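수동 조작형 핸드헬드 그리퍼 Romaniuk 108
제품 안내 / 도입 예산 및 설치 계획 자료

홈 > 장비 > 데이터 수집 장비 > 핸드헬드 그리퍼
제조: Codeo
국내 공급 및 기술 지원: Darnetti
최종 수정: 2018년 7월 10일 화요일

제품 개요

Romaniuk 108은 작업자가 손에 들고 조작하는 그리퍼로, 동작 시연 데이터를 기록하기 위한 장비입니다. 로봇 암을 설치하지 않고도 시연을 수집할 수 있으며, 기록된 궤적은 Lasodetti 소프트웨어에서 로봇 암용 형식으로 변환합니다. 본 페이지는 구매 담당자와 설비 계획 담당자가 견적 요청 전에 검토할 항목을 정리한 것입니다. 제어기 통신 규격과 데이터 형식은 별도 기술 문서를 참고하십시오.

주요 사양

모델명: Romaniuk 108
최대 개폐 폭: 108 mm
카메라: 광각 1기, 본체 상부 장착
저장 방식: 착용형 기록 장치, 유선 연결
동작 시간: 배터리 1팩당 100분
충전 시간: 50분(전용 충전기 사용 시)
핑거: 교체형
사용 환경: 실내 전용, 결로가 없을 것

핑거는 소모품으로 분류합니다. 패드 표면의 홈이 마모되어 평평해지면 교체하십시오. 한쪽만 교체하면 폐합 위치가 어긋나므로 좌우를 한 조로 교체해야 하며, 교체 후에는 개폐 폭 영점 조정을 다시 실시합니다.

구성 및 주문 코드

R108-S 단일 세트: 그리퍼 1, 착용형 기록 장치 1, 배터리 팩 2, 충전기 1
R108-D 양손 세트: 그리퍼 2, 착용형 기록 장치 1, 배터리 팩 4, 충전기 2
R108-F 핑거 교체 키트: 핑거 1조, 고정 나사, 조정 게이지
R108-C 보정판: 카메라 보정용, 보관 케이스 포함
R108-L Lasodetti 변환 라이선스: 좌석 단위, 1년

R108-S를 구매한 뒤 양손 구성으로 확장할 수 있습니다. 다만 기록 장치의 입력 포트 수가 초기 출하분과 현행품에서 다르므로, 2018년 3월 이전 출하분은 증설 주문 시 기록 장치의 일련번호를 함께 기재해 주십시오. 포트가 부족한 기록 장치는 교체 대상이며, 교체 비용은 증설 견적에 별도 항목으로 표기됩니다.

가격 및 예산 편성

R108-S의 기준 가격은 1736만 원이며 부가가치세는 별도입니다. 변환 라이선스와 보정판은 기준 가격에 포함되지 않습니다. 양손 세트는 수량과 납기 조건에 따라 견적으로 안내합니다.

예산은 초기 구매비와 연간 운영비로 나누어 편성할 것을 권장합니다. 초기 구매비에는 본체, 보정판, 저장 장치, 운송비, 설치 교육비를 넣습니다. 연간 운영비에는 라이선스 갱신, 핑거 교체 키트, 배터리 팩 교체, 정기 점검이 해당됩니다. 배터리 팩은 보증 범위에서 제외되며, 용량 저하에 따른 교체는 유상입니다.

작업자 인건비를 장비비에 합산하는 사례가 있으나 감가상각 처리에 혼선이 생깁니다. 인건비는 수집 과제별로 별도 계상하십시오. 견적서에도 인력 항목은 기재되지 않습니다.

견적 유효 기간은 발행일로부터 50일입니다. 유효 기간이 지난 견적서로 발주할 경우 환율 변동분이 반영된 재견적이 필요합니다.

설치 공간 계획

전용실은 필요하지 않습니다. 사무실, 회의 공간, 통로와 이어진 개방형 공간에서도 운용할 수 있습니다. 작업자는 착용형 장비를 등에 멘 상태로 이동하므로 가구 사이의 통로 폭과 회전 반경을 먼저 확인해야 합니다. 의자의 팔걸이나 난간처럼 돌출된 구조물은 케이블이 걸리는 위치가 될 수 있습니다.

조명은 일정하게 유지합니다. 천장 형광등 아래에서 사용할 경우 노출 시간을 전원 주파수에 맞추어 설정하십시오. 내부 창이나 유리 칸막이가 있는 공간에서는 반사로 인해 위치 추정 오차가 커질 수 있으므로, 수집 전에 시험 기록을 실시하고 오차 보고서를 확인합니다. 무늬가 없는 넓은 흰 벽만 보이는 방향도 같은 이유로 시험 대상에 포함합니다.

전원은 충전기당 콘센트 1구가 필요합니다. 충전기는 작업대와 분리된 위치에 두고 통풍구를 막지 마십시오. 데이터 전송용 유선 네트워크는 충전 위치 가까이에 배치하면 배터리 교체와 데이터 반출을 한 번에 처리할 수 있습니다.
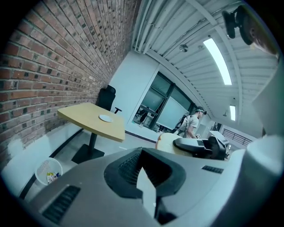
Valtteri Turunen: 양손 세트로 운용 중입니다. 예산을 짤 때 배터리 수량은 수집 시간만 보고 정하면 부족합니다. 보정과 시험 기록에도 배터리가 소모되는데 저희는 그 시간을 계획에서 빠뜨렸고, 결국 팩을 추가로 발주했습니다. 추가분은 본체와 납기가 달라서 첫 달 일정이 밀렸습니다. 처음 견적을 받을 때 예비 팩을 같이 넣는 편이 낫습니다. 저장 장치도 마찬가지입니다.

Darnetti 기술 지원: 의견 감사합니다. 견적 요청서의 비고란에 하루 수집 시간과 보정 횟수를 기재해 주시면 예비 팩 수량을 산정하여 견적에 반영합니다. 본체와 동시에 발주한 배터리 팩은 본체와 함께 출하됩니다.

납기 및 검수

단일 세트는 재고 보유 시 발주 확인 후 2주, 양손 세트는 6주입니다. 보정판은 본체와 동봉하여 출하합니다. 검수는 입고일로부터 7일 이내에 완료해 주십시오. 검수 항목은 외관, 개폐 동작, 카메라 영상, 기록 장치 연결, 보정 오차이며, 검수 양식은 제품 상자에 들어 있습니다.

보증 및 점검

본체와 기록 장치의 보증 기간은 검수 완료일로부터 1년입니다. 낙하에 의한 파손, 핑거 마모, 케이블 피복 손상은 보증에 포함되지 않습니다. 정기 점검은 연 1회이며 점검 기간 중 대체품 대여는 유상입니다. 대여를 원하는 경우 점검 예약 시 함께 신청하십시오.

견적 요청 시 기재 사항

주문 코드 및 수량
사용 장소와 통로 폭
하루 예상 수집 시간
기존 보유 장비의 일련번호
라이선스 좌석 수
희망 납기

관련 문서: Romaniuk 108 설치 설명서 / Lasodetti 형식 변환 안내 / 배터리 취급 주의 사항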